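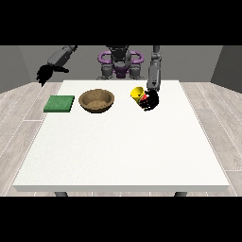

Laminate benchtop has gone cloudy near the kettle - can it be brought back?

Asked in Kitchens and Benchtops

I have a white Cimetti laminate benchtop, 9 years old, satin finish. A dull patch has developed where the kettle sits, 130 mm across. It feels slightly rough compared with the rest. I have tried dish soap and a microfibre cloth, then bicarb paste, with no change. The colour is the same, only the sheen differs. Is this mineral scale or is the surface itself worn? I would like to avoid replacing the whole run.

Answer 1 (marked as helpful)

Check for scale first. Lay a paper towel soaked in white vinegar, diluted 1:1 with water, over half the patch for 2 minutes, then rinse and dry. If the treated half is smoother, you have scale and can repeat until it is gone. Keep vinegar out of the joins and off any exposed chipboard.

If both halves feel the same, the melamine layer is abraded or heat affected and cleaning will not restore it. Stop using the bicarb in any case. It is a mild abrasive and will change the sheen on satin laminate if you rub hard.

Do not sand it. The decorative paper is directly under the wear layer and there is very little thickness to work with.

Answer 2

Had the same on a Rarnix top in a rental. Vinegar did nothing. I put a tray under the kettle and left it.

Answer 3

Agree with the vinegar test. For a worn patch, a laminate polish such as Khaemba will even out the sheen for a while - mine needs redoing every February or so. Test it behind the toaster first, as it can come up glossier than the original satin. I paid $118 for a kit with applicator pads, and the small bottle would have been plenty.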